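Clandis Repair Parts Group
Minutes of the June sorting meeting, Pukgate workshop

1. Opening
Started at 4 p.m. Last minutes accepted, with one objection: they called the tray system "finished." It was changed to "in use."

2. Tray layout
Four yellow trays, one steel tray between them, paper in the bottom of the steel one. The claim is that this cuts mix-ups. No figures were offered. Members asked what happens when the Sisimix lot arrives - around 2000 loose parts - and got no clear answer.

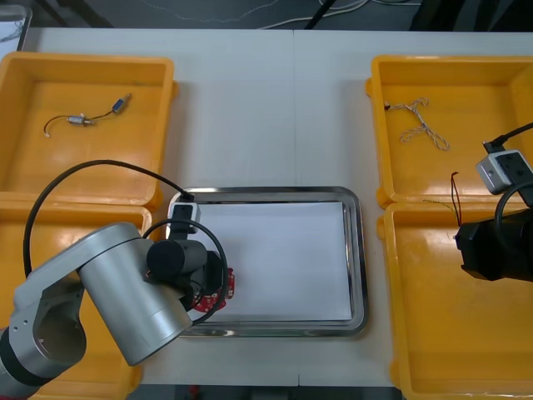

3. Wires and leads
It was proposed that power wires be banded together before they go in a tray. Several members doubted that a band does much for thin twisted pairs, which wander anyway.
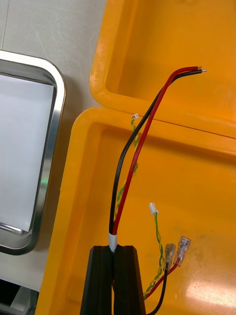

Red and black wires with a white band; green-and-yellow pair behind.

Agreed to try banding until the next meeting, without buying anything new.

4. One kind per tray
The plan gives round boards, motors and braided wire a tray each.
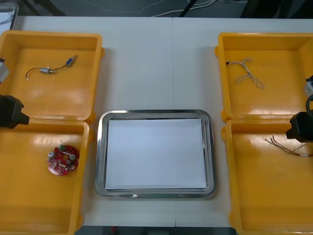 The meeting was not convinced that the fourth tray needs a purpose yet. A motion to label it "other" failed, on the grounds that everything would end up there. Honkanen has quoted us 400 dollars for more trays. Tabled - we haven't shown that we can keep the present ones straight.

5. Steel tray
Some members like the paper lining, others think it is one more thing to change.
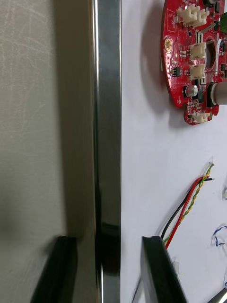

Paper stays for 2 months, then we vote. The request for a second steel tray was turned down.

6. Close
Closed at 5:20 p.m. Labels carried over again.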